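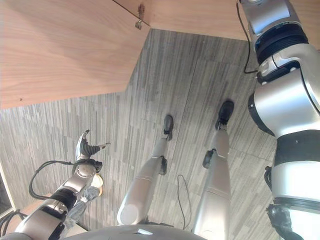

ok so build update, been a minute. shared shop is quiet till 8 so I'm typing this in between tests

the legs hold. that was the whole January problem. left knee kept sagging on me and I blamed the gearbox for weeks. was a loose set screw. 879 lines of balance code rewritten for a set screw

head camera is in and streaming. looks straight down past the chest so I get both feet and both arms in one view, exactly what I wanted for the reaching stuff. right arm eats a lot of the picture tho

cables. I know. every time I post this thing I get replies about the cables. there's one on the carpet between the legs right now, and the forearm one sticks out in a big loop. needs the slack or the wrist binds at 90 degrees. sleeving is ordered

hand is the fun part. Skoneder finger kit, second revision. first set stripped on me in like two days. these are at 224 open/close cycles and no slop yet, will keep going til something breaks

wrist controller is a Brellamel board, docs are terrible. if anyone has the pinout for the older one pls send it, mine has the silkscreen worn off and I am guessing

somebody asked what it's called. Shen. no reason, it was the name of the folder

next: reaching under a table edge without smacking the forearm on it. it can see the edge fine. the planner thinks the elbow is smaller then it is. padded the collision model and now it refuses to move at all lol

also if you're at the Urner shop and you borrowed the long 3mm hex driver, I need it back. not mad. need it tonight

ok padding cut in half, trying again. more later if the arm survives

arm survived. elbow clears. going to eat something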